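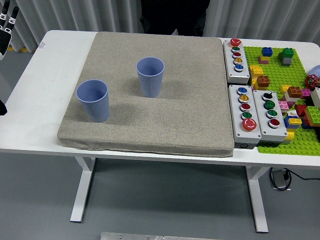 White table with a padded mat, pale grey curtains behind.

Stiltden room hire and table loan: frequently asked questions

These answers apply to all bookings at the Allberg and Iston sites. Rakena has its own conditions where stated.

Booking

How far ahead can I book?
Rooms can be booked up to 15 weeks ahead. Bookings open at 7 am each working day. Requests sent outside office hours are handled in the order they arrive.

What is the shortest booking?
Three hours at Allberg and Iston. Rakena is let by the half day only. Setting up and clearing away count as part of the hired time. If you need the room at 9 am for people arriving at 9 am, book from 8.

Can I hold a date without paying?
Yes, for 3 working days. After that the hold lapses and the date goes back on the calendar. We don't send a reminder. A second hold on the same date for the same group will not be accepted.

Can I change the date later?
One change is free if you ask more than two weeks before the booking. Later changes are treated as a cancellation and a new booking. A change of room on the same day is free at any point, provided the other room is vacant and costs the same or less.

Tables and other furniture

What sizes are the tables?
The standard table is 70 cm deep and stands at normal desk height. Adjustable feet take up small differences in floor level. Please don't use folded card under the legs; turn the foot instead, clockwise to lower and anticlockwise to raise.

How much weight can a table hold?
The limit is printed on the room sheet, and applies to a load spread over the whole top. For a single heavy item, such as a sewing machine in a cabinet or a small kiln, ask before booking. Nobody may stand or sit on a table, including to reach the curtain track.

Can I push tables together?
Yes. Lift them at both ends. Dragging marks the floor, and marks of this kind are charged at the repair rate. Return the tables to the plan on the back of the door before you leave.

Do I need a mat?
A mat must be used for cutting, soldering, hot glue, ink, dye or anything with a rough base. Padded mats are for fragile or heavy items and must not be cut on. Cutting mats are kept at the desk and signed out. A heat mat is needed for soldering and is not supplied at Iston.

How should mats be cleaned?
Wipe with a damp cloth and leave flat. Don't fold or roll a padded mat: the filling creases and the mat no longer lies level. Solvents lift the surface. If something has been spilt and will not wipe off, leave the mat at the desk with a note saying what it was.

Can I borrow tables for use elsewhere?
Folding tables only, from Allberg only. Fixed-leg tables stay in the building. The loan period is 3 nights and a deposit is taken for each table. You will need a vehicle with a flat load space — roof racks are not accepted.

Curtains, light and heating

Can the curtains be opened?
In most rooms, yes. Use the cord or the draw rod, not the fabric. In the inner rooms the curtains hang in front of plain wall to cut down echo and should be left closed.

Are the curtains blackout?
No. They soften daylight but don't remove it. If you are showing slides or film, ask for one of the two rooms at Iston with roller blinds.

May I pin or tape things to the curtains?
No. The curtains are treated against fire, and pins and adhesives damage the treatment. Display boards can be booked at no charge. Low-tack tape may be used on the floor for marking out, if it is lifted before you go.

Can I control the heating myself?
Within limits. The wall dial moves the set temperature up or down by 3 degrees. The system takes nearly an hour to respond, so turning the dial fully up will not warm the room faster. At Rakena the heating is on a timer and cannot be changed by hirers. It is off from May until the end of September.

Power

How many sockets are there?
This varies by room and is listed on the room sheet. Extension leads may be used if they carry a current test label. Leads may not be joined end to end. Reeled leads must be fully unwound before use.

Can I run a heater, urn or kiln?
One urn per room. No portable heaters. Small kilns are allowed at Allberg in the ground-floor room with the separate supply, and must be switched off one hour before the end of the booking.

Charges and damage

What does the deposit cover?
Cleaning beyond the normal level, lost keys, and damage to furniture or fittings. It is returned within 15 working days by the method you paid with. Fair wear is not charged. Scratches through the surface of a table top are not fair wear.

I found damage when I arrived. What should I do?
Report it before you start, by telephone on extension 637 or in the book by the door. Give the room and the position of the damage. Reports made after the booking has ended can't be taken into account.

Why was I charged for overrunning?
Time is taken from the key return. Up to ten minutes over is not charged. Beyond that, the next full hour is added.

Is VAT included?
The prices on the hire page include VAT where it is due. Receipts are sent by email. For a copy of an older receipt, quote the booking reference and the month of the booking.

Access

Is there parking?
Allberg has a yard with marked bays. Iston has loading only, with a limit of 15 minutes. Rakena has no parking, and the lane must be kept clear.

Is there step-free access?
Yes at Allberg and Iston. Rakena has two steps at the front entrance; a ramp can be fitted if requested with the booking.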